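4.2 Storage location and reuse of carrier bags

The second part of the survey dealt with where households keep their reusable shopping bags between trips. Earlier work on bag reuse has mostly treated the decision as one made at the store, with price and signage as the main variables. The diary data from Testau and Utside point to an earlier stage. In both towns, a large share of the trips made without a bag were made by people who owned several, and the reason entered most often in the diary was that the bag was in another room.

The sample was the same 200 households described in Section 3. Each kept a shopping diary for 22 days and completed a storage form at the start and at the end of that period. The form asked for the place where each bag was kept, whether it could be seen from the door used for leaving the home, and whether anything had to be moved or opened to reach it. Bags bought during the diary period were added to the second form only.
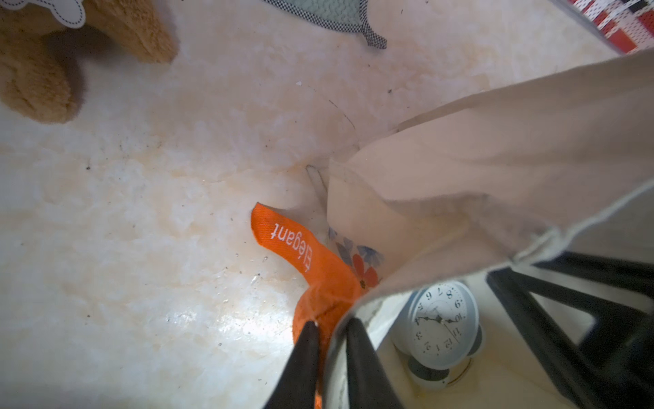

Bag material was recorded in four classes: cotton or canvas, woven plastic, nonwoven plastic, and other. Canvas bags were the most common class in Testau and the second most common in Utside. They also gave the most trouble in coding, as they tend to be used for things other than shopping. Several diaries show a canvas bag going out of shopping use for days at a time while it held library books, gym clothes or a child's belongings. We coded such a bag as "occupied" and left it out of the count of available bags for each day on which it was occupied. A bag holding only other empty bags was coded as available.

Storage places were grouped into three types. Open storage covers hooks, rails, and baskets or shelves without a door or lid. Closed storage covers closets, drawers and lidded boxes. The third type, vehicle storage, covers car trunks and bicycle panniers. Where a bag was kept inside another container, the outer container decided the type. Twelve forms named two places for the same bag, and in these cases the place given on the second form was used.
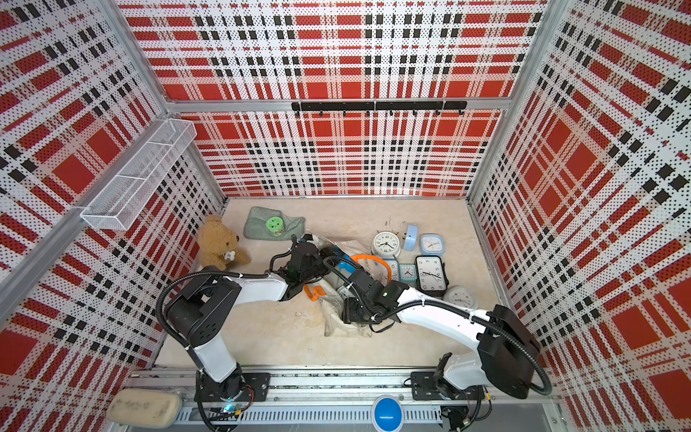

A simple comparison of the three types favors vehicle storage, but this result should be read with care. Households that keep bags in a car do most of their shopping by car, and their trips are planned further ahead. When only trips on foot are considered, the order changes and open storage has the highest rate of reuse in both towns. The gap between open and closed storage is wider for small purchases than for weekly ones. It narrows, but does not close, when household size is added to the model. 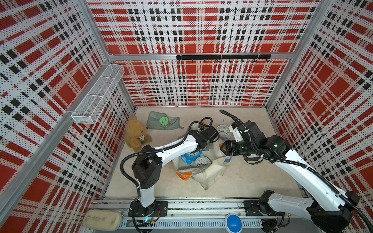
Within open storage, the form separated hooks from baskets. This was done at the request of the Tumton pilot group, whose members held that a bag put in a basket is soon covered by other items. The distinction concerns the fitting only and takes no account of how it is used. The black rail in Figure 3, with its row of small hooks that curl downward, would be entered as a hook fitting even though no items hang from it. An empty fitting of this kind counts toward storage capacity and adds nothing to the bag count. Capacity and bag count were only weakly related in our data. Households with many hooks did not own more bags, and a good number of them kept their bags in a drawer.

To check the forms, distances from storage place to exit door were measured in a subset of homes. Distance was taken along the walking path and recorded in centimeters, with anything under 500 cm coded as near. The Neagu index, which combines distance with the number of doors to be opened, was then computed for each bag. Agreement between the index and the respondents' own rating of effort was good for closed storage and poor for vehicle storage, where the answer depended on whether the car was parked on the street.
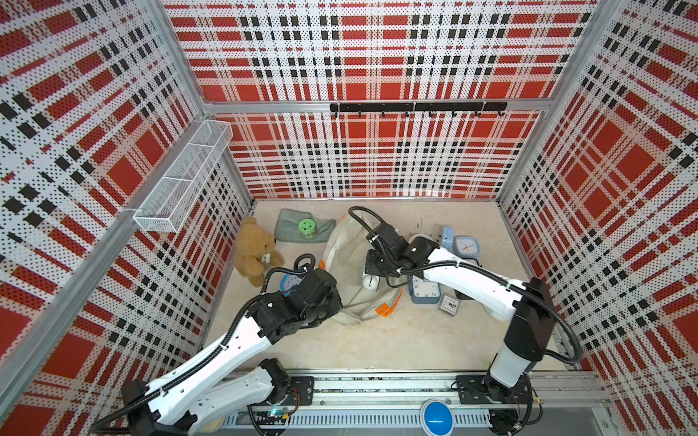
Two limits apply to these results. First, the diary itself may have acted as a reminder. Reuse rose in the first days and settled later, and we have dropped the first week from the trip-level models for this reason. Second, 15 households moved their bags to a new place during the diary period. Most of these moves were from closed to open storage. They are kept in the descriptive tables under their original type and are treated separately in Section 4.3, where the date of the move is used to compare trips before and after it within the same household.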